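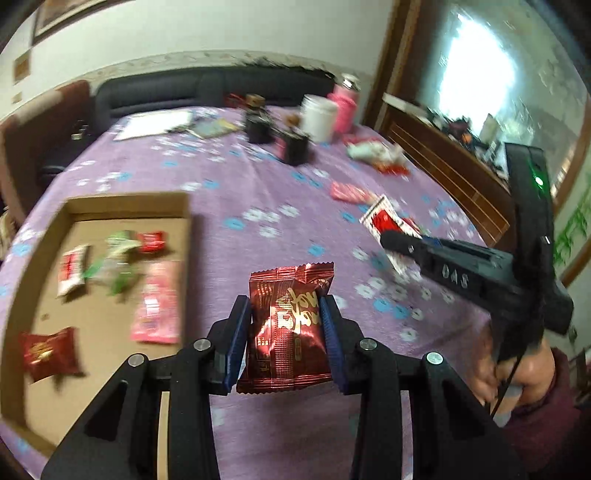 Amparo Soler had driven 85 miles to see the thing, and she did not plan to be nice about it.

The company was called Flema. Its invitation promised "an open day in a real home," which she took to mean they couldn't afford a hall. The front room had a long table with a purple flowered cloth on it, a black sofa behind, and a man named Tamunoemi Ekpo who shook her hand twice.

"You're the packing plant," he said.

"I buy for the packing plant. Runach. We do mixed candy boxes."

"Then this is made for you."

She looked at what was made for her. It was a black claw with blue ribbed pads, and there was a person on the other end of it. The person squeezed, the pads closed on a dark red snack packet, and the packet went toward a cardboard box with some candy already in it. Across the table a second visitor was having a turn with another one, green light glowing, going after a white packet with a good deal of breathing through the nose.

"Where's the robot?" Amparo asked.

"This is how the robot learns," said Tamunoemi. "People pack the box. The robot studies the people."

"So there isn't one."

"There's one in Prorkow. It's having its shoulder looked at."

She wrote shoulder in her notebook and underlined it.

He told her they needed 3,000 packings before the arm could do it alone. She asked how many they had. He said 375, and that the last 46 were very clean. She thought of the women on her line, who could fill a box while arguing about a wedding, and who had never once been described as clean.

"Do you want to try?" he said.

She did not, but her coffee was finished and the drive home was long. The claw was heavier than it looked. She went for a candy in a clear wrapper and it skated off across the cloth. She went for it again. On the third go she had it by one twisted end, and she held her breath -- she noticed that later, with some irritation -- all the way to the box.

"Lovely," said Tamunoemi. "That's going in."

"What do you mean, going in?"

"To the training. The arm will learn that one from you."

"It took me three tries."

"It'll learn that too."

She put the claw down. On the form by the door, under Likely to Purchase, she ticked No. Under Comments she wrote that Adebisi on the night shift was faster, and left-handed, and that if they wanted to study somebody they could pay her for it. She added the plant's phone number, crossed it out, and then wrote it in again underneath.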